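What the gripper changed at our laundry

I have worked nine years at Grotgate, a linen service in Trestside. We wash and repair table linen for hotels and for private families. 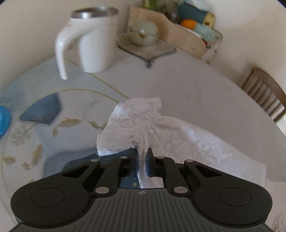
White lace in the gripper, at the dining table.

Many readers asked me how it goes with the robots, so I will try to write it in order.

In December our manager told us that the company wants to automate the picking of the cloths. Picking means that you take one piece out of a pile and give it to the folding line. It sounds like nothing, but it is most of the day. With flat sheets the machine from Barker already does it well enough. With lace and with small napkins it was a disaster. It took two pieces together, or it pulled on the edge, and in the first month we had 117 pieces for the repair basket. Normally this basket is a quiet thing that I empty when there is time.

So the plan changed, and now some of us teach. You hold the gripper in your hand, you squeeze, the two fingers close, and you do the movement as you would like the robot to do it later. You pick up the cloth, you lift it, you put it down. Then again. We do it on the real kinds of tables people have, with a glass top or a tablecloth under it, with the cups and bowls left where they are, because next year the company wants to offer table service in homes and small guest houses too.

My first week with it was not nice. My own fingers know lace for so long that I never had to think where to hold it. With the gripper I feel only the handle. If I take too little, the cloth slides out. If I take too much, it bunches in the middle and goes up like a small tent, and the rest hangs heavy on one side. I learned to go a bit lower and to squeeze slower. My wrist was complaining until Impi Keskinen from the ironing room showed me to keep the elbow close to the body. After that I could work a whole morning.

Now about what it changes for the people, which is what my sister always asks on the phone.

Four of us are teaching at the moment. We get the same pay as before plus a small addition, and I think the addition should be bigger. Kinga Gulyás said this in the meeting with the management, very politely, and she had written down her points on paper. She asked what happens with the teachers when the teaching is finished. The answer was that there will be other fabrics. I wrote it down also, with the name of who said it.

The noise is different. At the folding line you cannot talk, but when we record we are in a quiet room and I hear my colleagues' opinions about everything. I like this part more than I expected. The older ones from the line are a bit jealous, and I understand them – standing eight hours next to the steam is another life. We asked for a rotation, two weeks and two weeks, and it starts after the holidays.

There is also a target, 123 good recordings in a shift. A recording is not good if you drop the cloth or stop in the middle to fix your hair. On a day with lace I do not reach it. Mr. Weerasinghe, who plans our shifts, agreed to count lace separately, but I had to ask him three times and bring the numbers from my notebook.

Am I afraid for my job? Sometimes, in the evening mostly. The repair table is still mine, and no one has spoken about a machine for darning. I have also started to teach Impi the simple repairs on our lunch break, first the hems and later the torn corners. She has good hands and bad patience.

Next time I will write about the starch, I promised it already in the autumn and I did not forget.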